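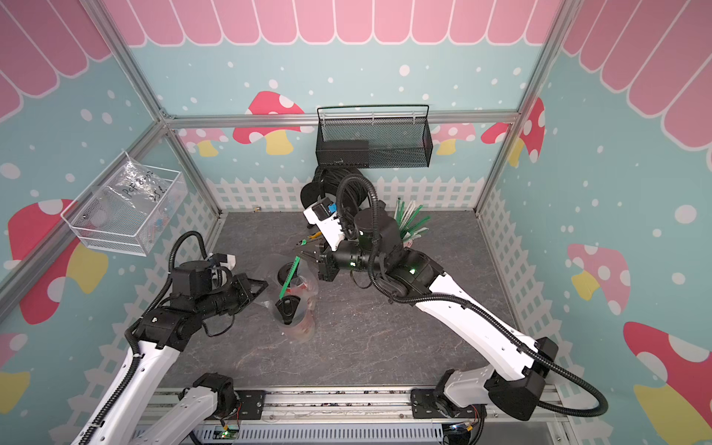 Folie 1: Die Zelle mit den beiden Armen, Tag der offenen Werkstatt bei Mivora

(Folie stehen lassen, bis alle sitzen. Wasser trinken. Langsam anfangen!)

Guten Abend zusammen, schön, dass so viele noch geblieben sind, obwohl draußen schon das Buffet aufgebaut wird. Ich heiße Firdevs Taşdemir, ich arbeite in der Ausbildung bei Velledura, und ich darf heute von einem Besuch erzählen, der mir seit August nicht mehr aus dem Kopf geht. Damals sind wir mit 17 Auszubildenden zu Mivora gefahren, zum Tag der offenen Werkstatt, und ich gebe gerne zu, dass ich mit einem Vortrag, einem Rundgang und einem Kugelschreiber zum Mitnehmen gerechnet hatte. (Den Kugelschreiber gab es auch, er schreibt bis heute.)

Zur Folie: Viele von Ihnen schauen jetzt wahrscheinlich zuerst auf die Pilze. Ging unseren Leuten genauso. Rote und rosa Kappen, weiße Punkte, ein Lattenzaun, oben herum die rosa Markisenbögen, und mittendrin zwei Roboterarme. Bei Mivora heißt die Zelle intern Kos. Ich hatte Tuncay Karakaya gefragt, ob das von der Insel kommt, und er meinte, das habe jemand vor ihm so getauft und er habe nie nachgehakt.

(Hier kurz warten, meistens kommt eine Frage zur Dekoration. Antwort: Tuncay fragen, er sitzt in der zweiten Reihe. Tuncay, bitte winken.)

Was ich Ihnen gerne mitgeben möchte, ist der Blick auf die Arbeitsfläche. Da steht ein durchsichtiger, becherförmiger Behälter, teilweise verknautscht, ein grüner Streifen schaut schräg heraus. Für uns Menschen ist so ein Becher überhaupt kein Thema, wir greifen hin und fertig. Tuncay hat unseren Azubis an dieser Stelle eine gute halbe Stunde lang erklärt, warum durchsichtige und nachgiebige Dinge für einen Greifer so unangenehm sind: Die Kamera sieht die Kante schlecht, und wenn man zu fest zudrückt, hat das Teil hinterher eine andere Form als vorher. Einer von unseren, im ersten Lehrjahr, fragte daraufhin, warum man nicht einfach einen stabileren Becher nimmt. Großes Gelächter, aber ich fand die Frage sehr gut, und Tuncay fand das auch. In der Fertigung würde man genau das tun, hat er gesagt. In der Vorführung will man über das Schwierige reden.

(Nicht zu lange beim Becher bleiben. Letztes Mal waren es zehn Minuten.)

Dann bitte einmal auf die Kabel achten. Hinten an der Wand liegt ein ganzer aufgerollter Strang, daneben grüne und weiße Kabelbinder, und an den Armen laufen die schwarzen Wellschläuche entlang. Ich sage das deshalb, weil wir in der Ausbildung gerne so tun, als bestünde Automatisierung aus Programmieren. Unsere Gruppe hat an dem Nachmittag sehr viel über Leitungsführung gelernt: wo eine Schlaufe genug Luft braucht, damit das Handgelenk drehen kann, und wo sie hängen bleibt. Für die Elektroniker unter den Azubis war das der Moment, in dem sie wach wurden, und ich durfte mir auf der Rückfahrt alles noch einmal anhören. Zwei Mal.

Was mir persönlich gefallen hat, ist das Gerüst aus Aluminiumprofilen. So etwas können wir bei uns auch bauen. Beide Arme sind vorne an einer Schiene befestigt, man kommt als Gruppe ganz gut mit der Erklärung hinterher, und an der Rückwand und links hängen Drahtkörbe für Kleinkram. Ich habe mir das sofort notiert. Unser Werkstattleiter hat mir für das nächste Lehrjahr 2000 Euro für Profile und Verbinder zugesagt, ich erwähne das hier öffentlich, damit er es nicht vergisst.

(Blick zum Werkstattleiter. Freundlich!)

Zum Ablauf, falls Sie selbst mit einer Gruppe hinfahren möchten: Man wird am Tor in Rorcombe abgeholt, also nicht am Haupteingang, da standen wir nämlich erst einmal und haben geklingelt. Der Rundgang beginnt um 14 Uhr, dann geht es in kleinen Gruppen an die Stationen, und für diese hier sollten Sie nahezu drei Viertelstunden einplanen. Lassen Sie die jungen Leute vorher Fragen aufschreiben. Wir hatten das nicht gemacht, und die besten Fragen kamen erst im Bus.

Was wir daraus machen: Im Herbst fangen drei Azubis mit einem eigenen kleinen Zellengestell an, erst einmal ohne Arm, nur Rahmen, Rückwand und saubere Kabelwege. Ob bei uns auch Pilze an die Wand kommen, wird noch verhandelt.

(Dank an Tuncay und das Team von Mivora. Fragen. Falls keine kommen: nach Erfahrungen mit transparenten Teilen fragen, da hat immer jemand etwas zu erzählen. Die Anmeldeliste für die nächste Fahrt liegt hinten beim Kaffee.)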